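**Ticket: Gutstead evening program, music dropping out on playout**
Opened October 5, 2025
Status: open, workaround in place

Short version. Theme music episode went out with gaps. Voice fine, music bed vanishes for a bit then comes back. Heard it on the stream and on the FM side so it's not the encoder.

Bench at Britby:

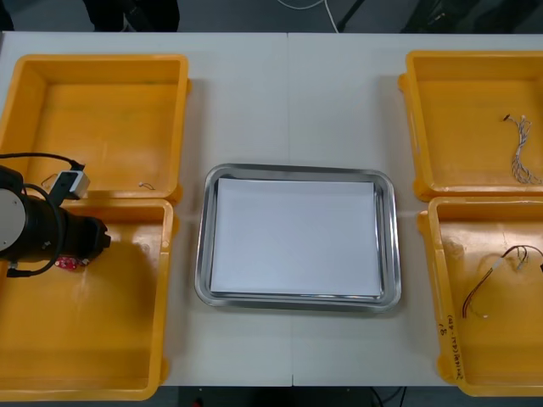
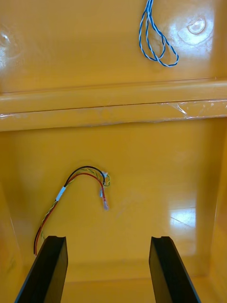

*First: yellow bins and the steel tray, paper in the tray. Second: blue-and-white twisted pair, close.*

**What we know**

- only happens on segments with TV themes under speech
- straight music tracks play clean start to finish
- presenter mic never drops
- 5 dropouts logged in the hour, all under links
- the Vindberg playout box shows no errors at all, log just says OK OK OK

**Tried so far**

1. Restarted playout. No change.
2. Swapped the music return to the spare channel on the desk. Same thing, so desk channel is ok.
3. Re-ripped the detective show theme from the disc in case the file was bad. Dropped out in the same spot. Interesting.
4. Played the same file off a laptop straight into the desk. Clean. Played it twice, clean both times.
5. Turned off the ducker in playout. Gaps gone, but now the music sits way too loud under the links, you can hardly hear the intro to the hospital drama bit.

So it's the ducker. Or the ducker plus something.

**Settings as found**

```
duck_attack_ms 100
duck_release_ms 780
duck_hold_ms 320
gate_on_duck yes
```

gate_on_duck should be NO. Don't know who set it or when. With it on, anything quiet gets pulled down by the ducker then the gate shuts it completely. TV themes have those long soft string intros so they go first. Pop tracks never get low enough for it to matter.

Set it to no, saved, reloaded. Ran the first half of the episode off air. No gaps. Then reloaded the Brandão profile for the next show and it flipped back to yes. So the profile is overwriting it. Great.

**Workaround for now**

- load the profile FIRST
- then open duck settings and set gate to no by hand
- don't reload the profile after that, even if the screen asks
- check levels on one quiet theme before going live

Written on a card by the desk too.

**Still to do**

- [ ] edit the Brandão profile itself, file is read only, need the admin login from Gutstead
- [ ] check the weekend profiles for the same line
- [ ] fix the repeat. The recorded version has the gaps baked in, needs the links re-layed over clean music before it goes out agian
- [ ] ask Vindberg support if the gate can be logged when it closes, would of saved an afternoon

Leaving this open until the profile is fixed properly. If you hear a gap note the time and which theme and add it underneath, please don't start a new ticket.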